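Vasham sucht Verstärkung: Mitarbeiterin oder Mitarbeiter für Wäsche- und Kleiderpflege im Haushaltsservice (m/w/d), Teilzeit, 17 Stunden pro Woche

Wir sind ein kleiner Haushaltsservice und kümmern uns um Wohnungen, in denen gerade jemand fehlt, der Zeit für die Wäsche hat. Das sind junge Familien, ältere Ehepaare, Leute im Schichtdienst und immer öfter auch Menschen, die nach einem Umzug vor vollen Kartons stehen und nicht wissen, wohin mit den Winterpullovern. Angefangen haben wir mit Bügeln, inzwischen räumen wir ganze Kleiderschränke ein und aus, und weil die Nachfrage im Frühjahr erfahrungsgemäß noch einmal kräftig anzieht, möchten wir unser Team gern jetzt schon vergrößern.

Was Sie bei uns tun würden

Sie fahren zu unseren Kundinnen und Kunden nach Hause, meistens zu zwei Haushalten an einem Vormittag, und arbeiten dort in Ruhe. Sie falten, hängen auf, sortieren nach Jahreszeit, beziehen Betten und schütteln Kissen auf. Strickwaren nehmen bei uns einen besonderen Platz ein (wer schon einmal einen Lieblingspullover auf dem Bügel hat ausleiern sehen, versteht das sofort!). Sie werden bei uns grundsätzlich flach ausgelegt, glatt gestrichen, auf Fusseln und gezogene Maschen durchgesehen und dann gefaltet in den Schrank gelegt. Am liebsten nehmen wir dafür das Bett, da ist einfach am meisten Platz.

Was wir uns wünschen

Eine Ausbildung in der Hauswirtschaft oder Textilreinigung ist schön, aber wirklich keine Bedingung. Viel wichtiger ist uns, dass Sie gern mit Stoffen umgehen, ein Pflegeetikett lesen können und in fremden Schlafzimmern so behutsam sind, wie Sie es sich in Ihrem eigenen wünschen würden. Deutsch sollten Sie so gut sprechen, dass Sie sich mit unserer Kundschaft absprechen können. Ein Führerschein ist hilfreich, viele Touren gehen aber auch mit Bus oder Rad.

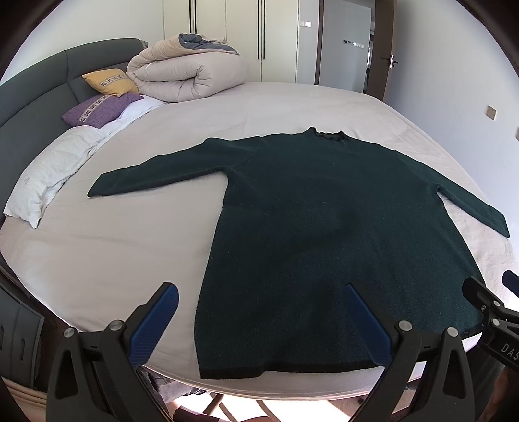

Strickpullover, auf dem Bett ausgebreitet

Was wir bieten

Einen unbefristeten Vertrag, feste Vormittage, die wir gemeinsam mit Ihnen festlegen, und eine bezahlte Einarbeitung von 4 Wochen. In dieser Zeit begleitet Sie Dariusz Głowacki, der Ihnen unsere Falttechniken zeigt und auch nach der Einarbeitung jederzeit ans Telefon geht. Fahrzeiten zwischen zwei Haushalten sind bei uns Arbeitszeit. Dazu kommt ein Zuschuss von 50 Euro im Monat für Fahrkarte oder Fahrrad.

So bewerben Sie sich

Schreiben Sie uns einfach ein paar Zeilen über sich, gern auch handschriftlich, und legen Sie einen kurzen Lebenslauf dazu. Ein Foto brauchen wir nicht. Ansprechpartner ist Joscha Frerichs, der sich über jede Zuschrift freut und allen antwortet, auch wenn es manchmal ein paar Tage dauert. Wer mag, kommt vorher einen Vormittag zum Probearbeiten mit, selbstverständlich bezahlt. Beginn ist im Mai, nach Absprache auch früher.

Kennziffer der Stelle: 315
Stand der Ausschreibung: 23.1.24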